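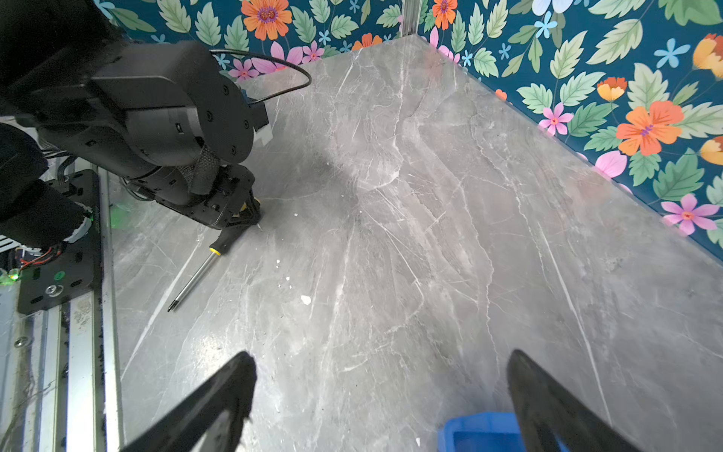 Posted by Gonçalo Garcia, Wed 24 September, in First Team / Tactics

Zonal marking at corners: keep it or drop it?

Starting a separate thread so the match thread can stay on the match. Wurberg conceded again from a corner on Saturday, near-post flick, tap-in at the back. The same pattern cost us at Trallura in March under the old coach, so I don't accept that this is only about the new signings.

Current setup as I read it from the main stand:
Line of zonal defenders across the six-yard box.
Two blockers further out, near the penalty spot.
One man on the near post, none on the far post.
One player left up, usually the right winger.

My issue is with the blockers. They are the two smallest players on the field and they are asked to slow down runners with a full run-up. Neither blocker gets body contact before the ball is kicked. The runner arrives at the line moving, our man jumps from standing, and the header is lost. I would go man-to-man on their best three headers and leave the rest zonal.

benvinda_rocha wrote:
Disagree on the cause. The goal came from the near post, and the near-post man is zonal by definition. Man-marking three players does nothing about a flick at the near post if the flick is made by someone else, and on Saturday it was made by their left back. He would not have been on anyone's list of best headers.

The fix is one step forward for the near-post defender. He starts on the post itself and the ball is dropping in front of him. Put him level with the front edge of the six-yard box and he clears that one.

Gonçalo Garcia wrote:
Their left back was free because our blocker was screened. So we are back at the blockers.

Moving the near-post man forward opens the inswinger straight at goal. Our keeper stays on his line at corners.

judite.c wrote:
The keeper is the part missing from this discussion. At Meireles last season he came for everything in the first half, dropped one, and has not left his line at a corner since. With a keeper who stays, the space between the line and the goal has to be covered by somebody, and the zonal line is standing too far out to do it.

Either the line drops two yards or the keeper comes. The coach can't have both where they are.

wisum_end wrote:
Attendance was 1608 and I think every one of them saw the same thing, which is that the ball should never have gone out for a corner. The center back had time to play it down the line. Corners conceded is the number to reduce.

benvinda_rocha wrote:
Agreed that the clearance was poor, but you can't defend set pieces by planning not to have any.

CelesteD wrote:
I coach under-fifteens, so weigh this accordingly. We used a mixed setup last year and went back to pure zonal after a month. Reasons, in order of how much they mattered:

Swaps. When the other team makes a substitution just before a corner, somebody has to pick up the new man, and the message has to get from the bench to the box. It often didn't.

Short corners. Man-markers follow their man out, the line loses a body, and the second ball is crossed into a gap.

Fouls. Referees are giving penalties for holding now. A zonal defender faces the ball and has less reason to grab.

Adults will handle the first one better than my group did. I am less sure about the third with our current center backs. 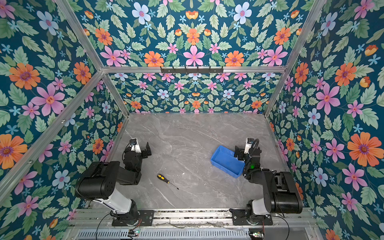
Screwdriver and blue bin on the gray surface.

Gonçalo Garcia wrote:
Fair points on short corners. I'd answer that by sending the near-side blocker out and never a marker. The marker stays with his man's run into the box and lets him go if he leaves it.

On holding, yes, that's a risk. I rate it below giving up a free header every other week.

aoifek wrote:
Going back to the player left up. I have been watching him more than the box. He stands on halfway, which pins two of their defenders at most, and one of those is the fullback who would be staying back anyway. When we do clear it, he is 30 yards from the nearest support and loses it.

Bring him to the edge of the area. He gets the second ball, and the counter starts from there with runners alongside him. Trallura do this well and they are not a quick side.

judite.c wrote:
Against that: with nobody up, the opponent can push another body into the box. I'd want to see it tried in a cup game first.

aoifek wrote:
They already put everybody in the box bar two. It makes no difference to them where he stands.

wisum_end wrote:
We took up to 200 to Meireles last season and the away end there is directly behind the goal, so plenty of people on this board had a good view of the keeper incident. He was fouled. The arm was across him before he jumped. If he has stopped coming for crosses because of that then it is a confidence matter and somebody should be working with him on it.

judite.c wrote:
I was in that end and I saw no foul. The challenge was late but he had already spilled it.

benvinda_rocha wrote:
Foul or not, he isn't coming, so set up for a keeper who isn't coming. Line two yards deeper, near-post man a step forward, blockers replaced with the two central midfielders. That changes very little in training and it can be done before Saturday.

Gonçalo Garcia wrote:
I could live with the midfielders as blockers. Still want a man on their number five.

CelesteD wrote:
Who takes him, though? The only one with the height is already in the middle of the line.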